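December, notebook 4, aging T-cell proliferation

Reran the old-donor stimulation plate. Same drop in counts as last month, and I still don't believe it. Rui wants to call it intrinsic T-cell decline. Fine, but his young and old samples went through the freezer on different schedules, and frozen cells respond badly at any age. Until somebody shows me fresh cells side by side I'm writing "lower response, cause unknown."

Plate layout: 17 old, 20 young, anti-CD3 only. Felicja's viability count before plating was 92 percent for the young set. The old set has no number written down. Ask her. 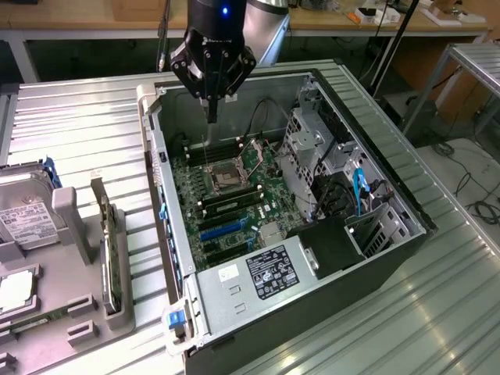 Tower on its side, CPU socket open, two memory modules in.

The Jotach kit insert says IL-2 rescues the response in aged cells. It says so with one bar graph and no error bars. Yaqin added IL-2 to half the wells anyway. Old wells went up, young wells went up too, by nearly as much on a log scale. That is no rescue in my book, that's IL-2 doing what IL-2 does.

Memory versus naive is the other hole. Old donors have fewer naive cells, so a bulk culture compares two different mixes. Nhung gated on CD45RA from the leftover stained tubes

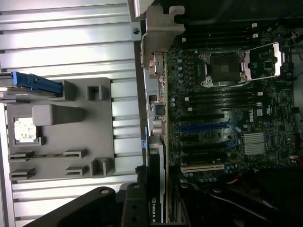 and once you look only at the naive fraction, the gap shrinks by more than half. She used 2000 events per tube, which is thin. I'd like to see it repeated before it goes on a slide. Tanko has already put it on a slide.

Thymosin arm: dropped. The Rosach lot has no activity assay with it and I'm not spending donor cells to find out.

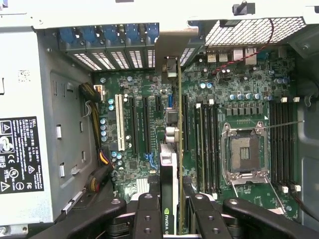
Inside the Dell: blue slot latches, power supply label.

To do
- fresh draw, old and young the same morning, Rui to sort out with Stovton clinic
- sort naive first, then plate
- CMV status on every donor (why don't we have this?)
- new serum lot, check against the old one at 3 dilutions

Rui says I'll be arguing with the freezer until spring. Possibly. Cells for the serum check come out at 8 tomorrow.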